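From: Keerthana Nambiar
To: Kaimal shop list
Subject: Re: Clear parts on the two-arm cell

> Memar wrote:
> Which clear pieces are you using for grip tests on Plirkska?
> I'd like to run the same ones on ours. Also, are the wrist
> mounts final? I have 2 left to print.

Drafting tools, mostly. Rulers, set squares and protractors, all see-through, on the dark green-blue top. My half of the May budget went to cables, so I wanted test parts that cost next to nothing.
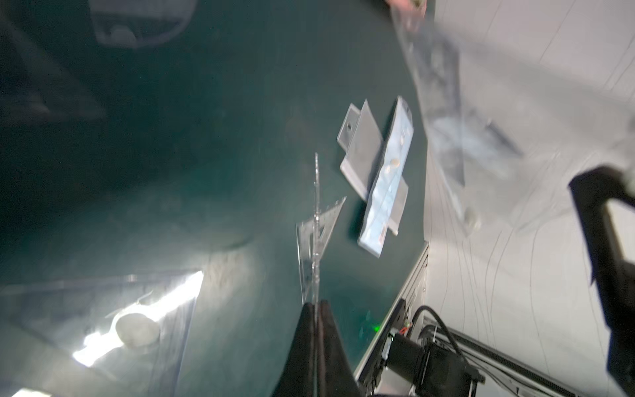

Wrist view, ruler and set square at the fingers.

Mounts are not final. Hold off on your last 2 until I send the new file.

Step rate on the base joints is 1,880 now. At 1,000 the arms were too slow to be worth watching.

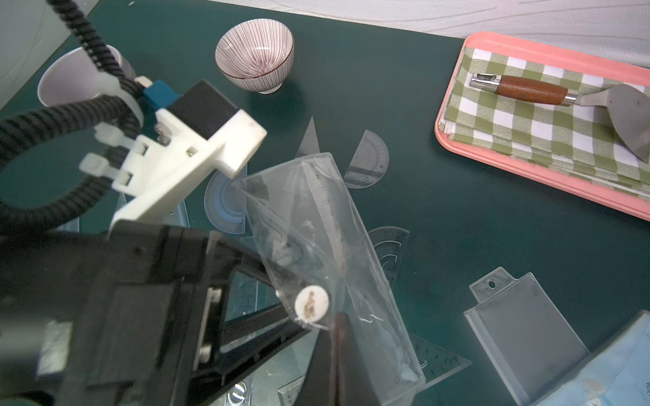 Cable routing is what I want to change next. The hose needs more slack at the wrist and the zip ties sit too close to the bend. I want a run with the long bagged ruler before I move anything, as the bag is the hardest thing on my list to grip. I'd like the ties farther back on your copies too.

Still to do, in this order:

1. Clean the slots in the front rail and check the base plate bolts.

2. Put the lid on the wiring duct in front of the arms.

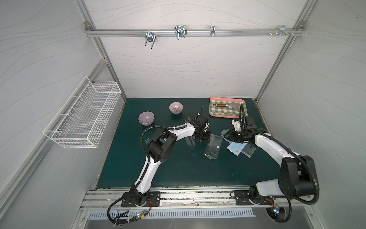 3. Send Memar the new mount file and the Closutari config.

Keerthana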